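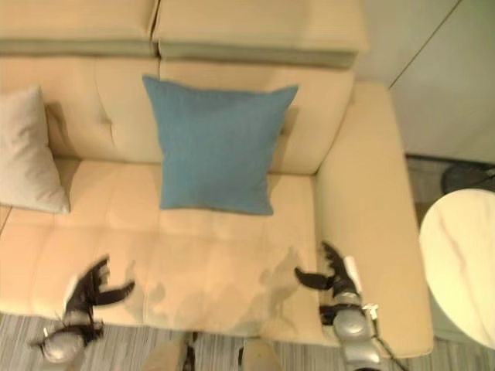 Section 3: Planning your purchase and your budget

Before you get as far as unpacking anything, do please make yourself a cup of tea and read this section through once. The two-armed Fornico is a large thing to buy, and most of the letters we get at Illden are from kind people who bought the right robot with the wrong extras, or who forgot that the room needs a little money spent on it too. An hour with a notepad now will spare you a good deal of sending things back.

3.1 Decide which jobs you are paying for

1. Walk through your rooms and write down the jobs you would like done, in your own words. "Tidy the sofa" is a fine start, but "stand the cushions back up against the sofa" is better, as it tells our sales desk what the hands must reach and hold.

2. Beside each job, write how often it needs doing. A lounge in a guest house may want seeing to every morning, whereas a show flat might only need it on a Monday.

3. Put a star beside the jobs you would miss most if they were left out. Price the starred jobs first and treat the rest as things to add next year.

Note: Soft furnishings are harder work than boxes and bottles. A throw pillow gives under the fingers, and leather creases and slides a little. If most of your list is cushions and covers, budget for the multi-fingered hands from the beginning – changing over later means paying for fitting twice.

3.2 Measure the room

4. Measure the sofa from the front edge of the seat to the backrest, and then the height of the armrests. Thick, rounded arms take up more room than you would think, and the robot has to reach in over the front edge of the seat to get at anything leaning on the back.

5. Measure the clear floor in front of the sofa. We ask for 60 inches. If you have less, speak to us before ordering, and we will talk you through the narrow base.

6. Look at what stands beside the furniture. A side table close to an armrest is quite usual and need not be given away, but do put it on your sketch with its distance from the sofa.

7. Write down your floor covering. Carpet is perfectly all right with the standard wheels, though a deep pile needs the wider set, which is charged separately.

Caution: Do not order from the catalogue drawings alone. Rooms are rarely as square as we remember them.

3.3 Add up the first year

8. Copy these lines on to your notepad and fill in your own quantities. Prices are in pounds, before delivery, and do not include the robot itself, which is on your written quote.

Multi-fingered hands, black, per pair: 1177
Yearly service visit and cable check: 818
Replacement finger pads, full set: 263

9. Allow one spare set of finger pads for the first year. Homes with a lot of woven fabric may want a second.

10. Add your own costs for the room, such as moving a socket or lifting a rug. These are easily forgotten, and your electrician will not thank you for a telephone call the night before.

Note: The Buckley payment plan spreads the hands and the service visit over the year. It does not cover finger pads, so please keep those in a separate column.

3.4 Before you sign

11. Ask for a trial on your own furniture, with your own cushions. Raluca Husar at the Illden sales desk arranges these, and October fills up early.

12. If you are buying for several rooms, send your sketches to Jui-lin Yang in planning, who will tell you whether one robot can be shared between them.

13. Check that the hands named on the quote match the hands you tried. Keep the signed quote with this guide – you will want the order number when you reach Section 4.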